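Sutter Theater — Front-of-House and Stage Safety Checklist, Holiday Season Run of "Dratumance"

Reading time: 7 minutes

Inspection carried out 9th November, before the first public preview. Inspector: Pylyp Pylypenko. Present for the producing company, Vurkaleo: Lukian Pylypenko. Rigging records supplied by Zeklow.

This checklist covers the public areas, the stage, the fly space and the dressing rooms. It is to be read together with the theater's standing fire plan. Items are marked Satisfactory, Satisfactory with comment, or Action required. An item marked Action required must be closed in writing before the house is opened to the public.

Section A. Public areas

A1. Street doors open outward and are free of chains and bolts. Satisfactory.

A2. Lobby occupancy notice posted at 80 persons. Satisfactory with comment. The notice is in place but is partly hidden by the holiday tree when the tree is in its usual position. Move the tree toward the coat check or raise the notice.

A3. Lobby decorations carry a flame-resistance label or certificate. Action required. Certificates were shown for the garlands and the swags over the box office window. None was shown for the paper stars hung on the main stair. The stars are to come down until a certificate is produced.

A4. Seating matches the approved plan of 332 seats. Satisfactory. Wheelchair positions on the orchestra level are marked and have companion seats next to them.

A5. Aisle lights working on both levels. Satisfactory with comment. The light at the foot of the left balcony stair flickers. Replace the fitting as well as the lamp; the lamp was changed in October and the fault has come back.

A6. Balcony rail secure, with no coats, programs or drink cups to be placed on it. Satisfactory. Ushers are reminded to enforce this during the finale, when many patrons stand.

A7. Merchandise table placed clear of the exit route. Action required. The floor tape shows the table standing partly inside the exit route to the side street. Vurkaleo is to submit a new position.

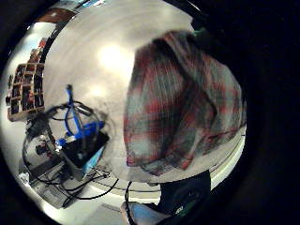 May patrons bring strollers into the auditorium for the matinees?

Strollers must be folded and left at the coat check. They may not be kept in the aisles, behind the last row or in the wheelchair positions, even when those positions have not been sold. The coat check will issue a tag for each stroller, and staff will help any family that needs a hand on the stairs.

Section B. Stage and scenery

B1. Fire curtain tested and timed. Satisfactory. The test was run twice and the curtain came fully to the deck both times. The line directly under the curtain must stay clear. The sleigh track stops short of it and may not be extended.

B2. Scenery treated and labeled. Satisfactory with comment. The village street and the clock tower are labeled. The label on the frozen lake cloth is faded and should be renewed when the treatment is next repeated.

B3. Stage lift load limit posted and known to operators. Satisfactory. The posted limit is 2,000 pounds, including performers. The stage manager is to keep a written loading sheet for the toy shop transformation, and any change of cast in that number is to be entered on the sheet before the performance.

B4. Lift edge marked and guarded when lowered. Action required. The edge strip is worn away at the upstage corner. The guard rope is in good order, but its hook on the right side does not close. Replace the strip and the hook.

B5. Artificial snow. Satisfactory with comment. The paper snow used in the second act is slippery on the painted deck. The crew sweeps during the intermission, and this was watched during the dress rehearsal. A second sweep is to be added before the curtain call, or the call is to be moved downstage of the snowfall area.

B6. Fog effects do not set off detectors and do not pass into the front rows. Satisfactory. Detectors remained live throughout. No detector may be covered or switched off for a performance under any circumstances.

B7. Open flame. Not applicable. All candles in the carol scene are battery operated. Should the company wish to use real candles, a separate application is needed.

Section C. Rigging and lighting

C1. Current inspection record for all line sets. Satisfactory. Zeklow supplied the full record, signed, with all earlier defects closed.

C2. Safety cables on every hanging fixture. Action required. Cables were missing on the two fixtures added for the star effect over the balcony. The fixtures are not to be used, and no seats beneath them are to be sold, until the cables are fitted and checked.

C3. Performer flying equipment. Satisfactory with comment. Harnesses are numbered and matched to named performers. The daily check is being done, but the book shows initials only. Full signatures are required — the person who checked the harness and the person who will wear it.

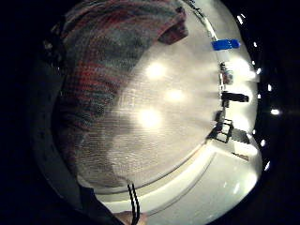 Lukian Pylypenko asked that the signature rule be applied from the second preview, on the grounds that the check book for the first had already been ruled up with narrow columns. The request was noted and declined. A loose sheet may be used and pinned into the book.

C4. Cable runs across walkways covered or raised. Satisfactory. The ramp cover at the stage left crossover is new and lies flat.

C5. Emergency lighting tested on battery. Satisfactory. All exit signs remained lit for the full test.

Section D. Dressing rooms and backstage

D1. Corridors clear to full width. Action required. Costume racks were standing on both sides of the lower corridor. Racks are permitted on the left side only.

D2. Irons and steamers on timed outlets. Satisfactory.

D3. Space heaters. Satisfactory with comment. None was in use. The company has asked about heating in the children's dressing room, and the theater will adjust the main system. Portable heaters remain prohibited.

D4. Child performers: sign-out sheet and named adult on duty. Satisfactory.

D5. First aid kits stocked and in date. Satisfactory with comment. The stage right kit is short of cold packs.

Follow-up

Written replies to items A3, A7, B4, C2 and D1 should be left at the stage door for Pylyp Pylypenko, with certificates or receipts attached. Items C2 and B4 will be looked at again in person. The remaining items may be closed on paper.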